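About Illham Garment Care

Illham Garment Care washes, mends, folds and packs clothing for stores, schools and resale shops. We started in one rented room in Voseldale and moved to our present building on Whitlock Road when the folding tables no longer fit. The building has 3000 square feet of floor, and 2000 of that is given over to folding, bagging and storage. The washers and the mending bench take up the rest, along with a small office by the front door.

What We Do

Most of our work arrives in sacks and leaves in clear bags. Customers send us returned stock, samples, uniforms and secondhand clothing. We sort it by type, check zippers, buttons and seams, and set aside anything that needs mending. Stained pieces are treated and washed a second time. If a stain stays, we tell the customer and let them decide what to do with the piece.

Pants, shorts and jeans are the largest part of what we handle. They are folded along the leg, brought up to the waistband and squared off so they can be stacked. Heavy denim is kept in its own pile, as it pushes lighter clothes out of shape when they share a bag. Khakis and shorts can go in together, with the longer garment at the bottom.
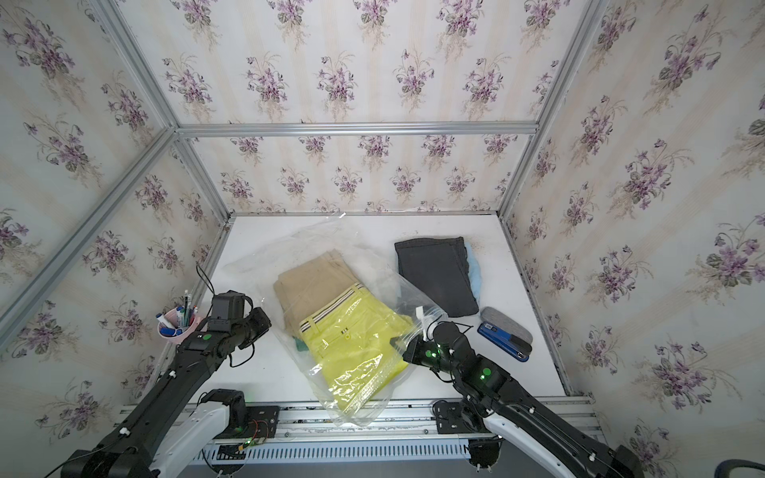

We use clear plastic for nearly all orders. A store clerk can check the color of what is inside without opening anything, and the bags can be used again if they are not torn. Customers who prefer paper wrap can ask for it when they place the order. Paper takes one extra day.

Each order gets a packing slip with the number of pieces, the sizes and a note of any repairs. We keep a copy for one year. Mixed orders are welcome, but please tell us ahead of time if you want the garments grouped by size or by color.

Who We Work For

Our customers are mostly small shops in Voseldale and Zidgate. We also handle school uniforms, which come in before the winter term and keep us busy through January. The smallest order we take is 40 pieces. We do not clean leather, fur or wedding gowns.

Pickup and Delivery

Our van runs to Zidgate twice a week. Orders from Voseldale may be dropped off at the side door of the Whitlock Road building, Unit 607, during business hours. Please tie sacks closed and put your shop name on each one.

Page last updated 31 Oct 2008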